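Girnberg student project, bench notebook
June 11, 2026
Present: me, Doğukan Kocabaş

Bricks task, continued from last time. Goal for the student demo is still the same: take bricks out of the blue tray with either arm, put them together, take them apart again, put them back. Eylül wants both arms used, no parking one of them off to the side while the other does everything.

Started with homing and a joint check on both arms. Left elbow has the same small play as before. It doesn't get worse under load so I left it alone. Tightened the base screws on the right arm anyway. Restarted the control script after that and loaded the settings file Eylül saved on the shared drive (the one with her initials, not the older one called "final").

First block of work was handover and pulling apart. Used a stack of three, blue on red on green. One gripper takes the top of the stack, the other takes the bottom brick. The grip from above needs to be on the upper brick only. If the fingers come down too far they squeeze across the joint and then the bricks won't separate, you just drag the whole stack up.

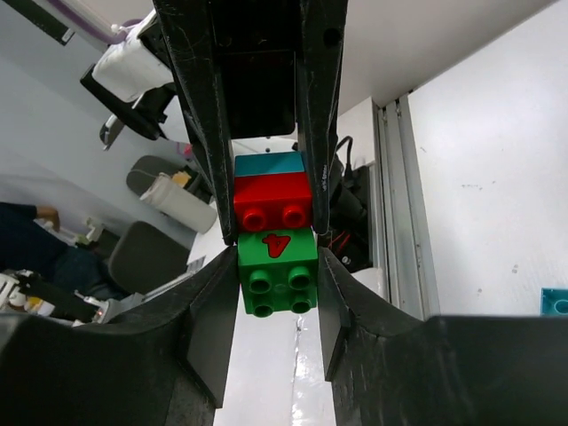 Stack of three between the two grippers. Green "4" brick at the bottom.

Notes on the pull:
Straight up is best. Any twist and the bricks jam on the studs.
Lower gripper force was set too high in the old file. Brought it down two steps.
Close the lower gripper first, wait, then the upper. Doing both at once shifts the stack sideways.
The pads are scratched but they hold. Not replacing them before the demo.

Logged 57 attempts on this before lunch. I haven't sorted them into good and bad yet, Doğukan said he would do that from the recordings. Total in the project folder is now 2,277, counting everything since the Trurnham workshop. Some of those are from the first week and should probably be thrown out, when we still had the tray turned the other way.

After lunch we went over to picking from the tray. Tray goes toward the back of the table, long side facing front. I'd like to put tape marks down for the corners, it gets nudged whenever a finger catches the rim. Start pose is both grippers open and clear of the bricks, left one off to the left of the tray, right one near the front edge.
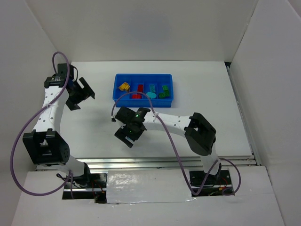 Cable routing needs another look. The purple cables have plenty of length, but on the right arm the loop comes forward over the tray when the arm reaches in, and I don't want it catching on a brick. Tried pulling more of it back toward the elbow. Better at the start pose, too tight when the wrist turns all the way. Went back to the longer loop for now. Doğukan thinks a second tie halfway along the upper link would do it. He has used that on the Fededier arms and it held up. We'll try it next session and write down the length this time.

Picking with one arm is mostly fine. The tall bricks are easy. The flat disc is a pain -- the fingers need to go almost to the bottom of the tray and the dividers get in the way. Suggest we leave the disc out of the student version and keep it as an extra for any group that finishes early.

Two-arm picks are slower. The idea is that one gripper steadies the brick from the side and the other takes it from the top. Trouble is that both wrists want to be in the same place over the tray, and whoever is driving the second arm can't see much. Swapped drivers partway through to see if it was me. It was partly me.

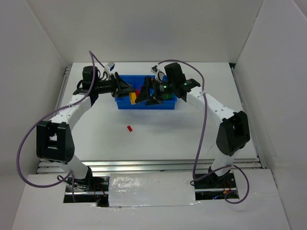 OPEN ITEMS

Second cable tie on right upper link. Doğukan.

Tape marks for the tray corners. Me.

Sort this morning's attempts. Doğukan, from the recordings.

Wrist cameras: check that both mounts are tight before each session. Add it to the start sheet, under homing.

Ask Eylül Ersoy if groups will be 2 students or more. With two it's one driver per arm and that works well. With more we need something for the others to do, maybe logging.

Spare finger pads from Öztürkmen. Order number is on the shelf label. Order one set per arm.

Afternoon count was 109 picks, one-arm and two-arm together. They are in the same folder as the morning runs, with "tray" in the file name. Logged off and powered down both arms, left first.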